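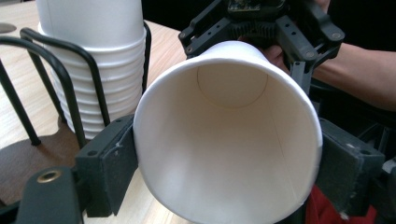 Evie Cheetham wrote to me that a ten-cent charge on a takeout cup is a tax on people who are tired. She had read my column on the Mellor town council's plan and thought I was being smug about it. People who forget a mug at six in the morning are mostly people going to work at six in the morning, she said, and they will pay the dime while the rest of us feel good about ourselves.

I have thought about her letter for two weeks. I still support the charge, but she is right about who pays it, and the council should fix that before the vote.

A paper cup for coffee has a thin lining that keeps the drink from soaking through. With most of them that lining is plastic, and our sorting plant does not take them. The town's public works office counted 4000 cups a week in the street bins downtown last June. That number leaves out every cup that went home in a car or into an office trash can. All of it goes to the landfill, and the hauling comes out of the same budget as the potholes.

So the cups already cost money. We pay for them through property tax and rent, whether we drink coffee or not. A charge at the counter puts part of the bill on the sale. I find that fair, and I would find it fair for pizza boxes too.

What I don't find fair is the way the draft is written. It exempts any shop with a loyalty app that offers a mug discount. There are two of those in town, and both are near the train station, where the parking is expensive. The diner on Godidier Street has no app. Neither does the gas station where the road crews stop. Their customers would pay the dime every time, and the commuters on the platform would not.

I asked Haoran Zou about this, and he told me the exemption was added late, after the chain shops complained that their registers could not handle a separate line item. I don't believe that. Their registers can handle oat milk, an extra shot and half a pump of vanilla.

The exemption should go. If every shop charges, nobody loses a customer to the place next door. The money should also be spent where people can see it. The draft sends it to the general fund. I would put it into lending mugs, the kind with a deposit, that you can pick up at the diner and drop at the station. Unine tried this two years ago with 492 mugs and got back all but 126 by the end of the first season. Some people laughed at that figure. I thought it was pretty good for a town that loses library books at the rate ours does.

Lending mugs would also answer most of Evie's complaint. If you leave the house at six without one, you borrow one, and you get your deposit back in the evening or the next day. You don't have to be organized. You only have to pass a drop box, and there should be one at the gas station before there is one at town hall.

The council takes comments at the clerk's window until the end of the month. Mine is already in, and it is shorter than this.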